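Tampo Clundano em madeira avermelhada, acabamento brilhante

Ref. Zistelach 200 - bancadas e mesas de trabalho

O tampo Clundano é uma superfície de trabalho comprida, pensada para oficina, ateliê ou cozinha. Vem acabado de fábrica e pronto a montar sobre cavaletes ou sobre a estrutura metálica Petrauskas, vendida à parte.

O tom é castanho avermelhado e o veio escuro corre ao comprido. As juntas entre tábuas ficam à vista. Nós e pequenas fendas fazem parte da madeira e variam de peça para peça, por isso não aceitamos devoluções por esse motivo.

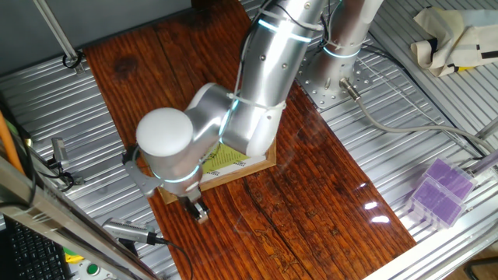 Pin-yu Shih escreveu-nos em abril a dizer que o brilho incomoda quando há um candeeiro mesmo por cima, e que acabou por mudar a luz para o lado. Perguntou também se existe versão mate. Existe, por encomenda, com prazo de 12 dias úteis e o mesmo preço.

Limpeza e manutenção
Pano macio ligeiramente húmido e sabão neutro. Não usar palha de aço nem produtos com amoníaco. Derrames de óleo ou café devem ser limpos logo. Para o acabamento brilhante recomendamos uma demão de verniz Drotix a cada 5 anos - no mate, óleo uma vez por ano.

Montagem
Furar sempre pela face inferior. Os parafusos seguem com a estrutura Petrauskas; quem usar cavaletes próprios deve comprá-los à parte. Deixar o tampo desembalado na divisão de um dia para o outro antes de fixar.

Carga máxima: 200 kg, distribuída
Entrega: à porta do edifício, subida a pedido
Garantia: 5 anos contra empeno, em uso interior

Amostras de cor disponíveis na loja ou por correio, com portes a cargo do cliente.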